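How to label your fuse box so that anyone in the house can use it

I love a good label. I know how that sounds, but last January the lights went out upstairs while I had soup on the hob, and I stood in the hall with a torch in my teeth trying to read a strip of faded biro that said "lts up?" and "misc". The question mark was part of the original label! The flat in Lollbridge had been through several owners by then, and each had added a word or two and crossed out someone else's.

So I spent a very happy afternoon sorting it out, and I'd urge you to do the same. It's cheap, it needs no skill beyond patience, and the next time something trips you'll be so pleased with yourself.

One rule before anything else. You are going to flick switches and write things down, and that is all. Leave every cover screwed on. If you see scorch marks, smell burning, or find a switch that feels loose, stop and ring an electrician.

What you need

A notebook, a pencil, a small lamp you know works, and a helper if you can get one. Later on you'll want sticky labels, a fine permanent pen and a sheet of card. A torch too, as you'll be putting yourself in the dark on purpose.

Pick your time

Do it in daylight. I started at ten in the morning and was done by lunch, with a tea break. Warn everyone in the house first. Shut down computers properly, and check that nobody relies on a medical device or a stair lift that mustn't lose power. The freezer will be fine for a few minutes if you keep the door closed.

Step 1: Draw the box

Copy the row of switches into your notebook, left to right, and number them. Write down the figure printed on each one as well. Ignore whatever the old labels say for now. Mine claimed that number four was the cooker, and it was the landing light and one lonely socket behind the bookcase. 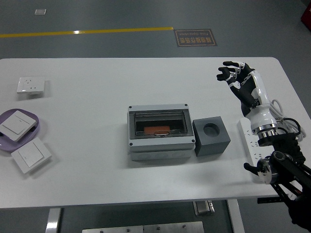

A distribution box with a smoky see-through window in its cover.

If your box has a window or a flap, see how much room there is for writing once it's closed. Some have a ready-made strip for labels and some give you barely a finger's width, in which case numbers alone go on the box and the full list goes on a card beside it. That's what I did, and I think I prefer it.

Step 2: Draw the rooms

Give each room its own page. A rough square will do. Mark the door, then go round the walls clockwise putting down every socket, switch and ceiling light. Crawl about a bit! Look behind the sofa and inside the cupboard under the stairs. Give each one a short code, such as K1, K2 and K3 for the kitchen. Add the things that are wired straight in - the boiler, the doorbell, the extractor fan, the smoke alarms.

A friend, Uliana Lysenko, mapped her mother's guest house in Tovinden this way and ended up with 72 entries. She used a different coloured pencil for each floor and I have been jealous ever since.

Step 3: One switch at a time

Turn on all the lights. Send your helper off with the lamp. Turn off switch number one, and have them go round plugging the lamp into each socket and trying each light, calling out the codes that are dead. Write a small "1" beside those on your plan. Turn it back on, then move to number two. 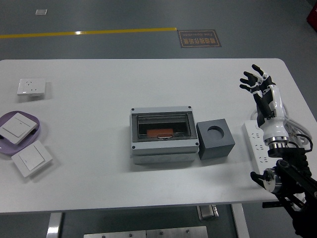
Nour Obeidat wrote in to say that a plug-in radio turned up loud beats a lamp if you're working alone, as you can hear it cut out from the hall, and that double sockets should be tried on both sides.

I've since borrowed the radio trick and it's great fun, especially with a brass band on.

When you reach the end, look for anything without a number. I had two left over. One was the outside light, which needed its own switch turning on indoors before I could test it, and the other was a dead socket that I've since had repaired.

Step 4: Write it up

Say where as well as what. "Sockets, back bedroom and landing" is far more use than "ring 2". Avoid names of people, who move rooms, and avoid furniture for the same reason. Write in capitals. Mine now reads:

1 KITCHEN SOCKETS
2 COOKER
3 LIGHTS UPSTAIRS
4 LANDING LIGHT AND BACK BEDROOM SOCKET
5 BOILER

and so on down to nine. Put the month and year at the bottom of the card, cover it with clear tape, and hang a torch on a hook next to it. Take a picture of the card on your phone too. Then go and change the torch batteries.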